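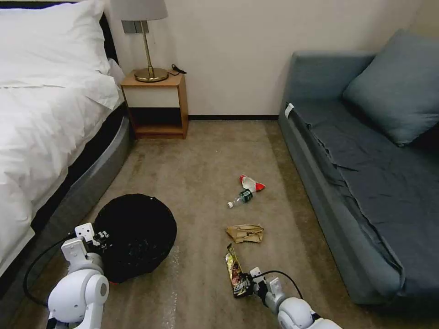

Budgate sells a room-tidying service to mid-price hotels, and on Wednesday it opened its demonstration floor to anyone in the trade who cared to drive out and look. I went because our owners keep forwarding me the brochure. The pitch is that a two-armed machine, the Lenari, goes into a room after checkout and picks up the litter before a housekeeper arrives to strip the bed. The demo room had a bed, a nightstand with a lamp, a sofa and a carpet that has seen some scuffing, which I counted in their favor. For trash they had put down a drink bottle, a crumpled red-and-white wrapper and a flattened tan paper bag. One gripper held the near rim of a black mesh basket and the other had a brown and gold snack wrapper up off the carpet. That is a fair picture of the job on offer, and also of how small the job is.

Home | News | Visits | Equipment | Jobs | Contact

Visit report: the Budgate open day
Wednesday
By our housekeeping correspondent

The snack wrapper is the one they want you to watch. Thin packaging slides around and folds up when you pinch it, and a two-fingered hand has to get hold of an edge. I have no quarrel with the grip I saw. My quarrel is with the litter, all of it out in the open between the bed and the sofa where both arms could get at it. Guests don't leave things there. They leave them under the bed, down the back of the cushions and in the shower. I asked if the Lenari goes under a bed. The answer was that this is on the list for a later version, called the Ladari, which we were not shown.

The basket bothered me more than it seemed to bother the other visitors. It is an open mesh basket that sits low on the floor, and there were specks of debris on the inside of it. Mesh is fine for dry paper. Put a half-finished soda in it and you have a carpet claim. The staff said a liner can be fitted. It is not in the quoted price, and neither are spare grippers.

As for the price, the monthly fee is quoted per machine, with a minimum order of 6. At our place, which has 141 rooms, Budgate's own planning sheet says we would need 8. The sheet assumes one floor's worth of rooms per machine per shift and allows no time at all for elevators. I asked twice who moves the machine between floors. The first person said the hotel does. The second said it depends on the package.

Software is called Lu and runs on a tablet at the floor supervisor's station. It is easy enough to read: a row of rooms, a color for each, and a button to call a machine back. There is no way to tell it that a guest has asked for a late checkout unless your front desk system talks to theirs, and ours is not among the 17 they support. Budgate will write a connection for a fee. I have bought that kind of connection before, for door locks, and I am in no hurry to do it again.

Lost property was the other thing I raised. An attendant who finds an earring next to a candy wrapper knows which one to bag. The reply was that anything the machine is unsure of gets left where it is and flagged in Lu, so an attendant still has to walk the floor and look. I asked for the flag rate from a working hotel and was told it could be sent on. It has not come yet.

Lunch was sandwiches. The handout has a savings chart with no hours on the bottom line, so bring your own numbers if you go. Parking is behind the building and the entrance is on the far side, past the loading dock. They are offering a three-month trial with the minimum order waived, and I have asked for the terms in writing, including who pays if a lamp goes over. Until I see them I would not move a single attendant off the schedule.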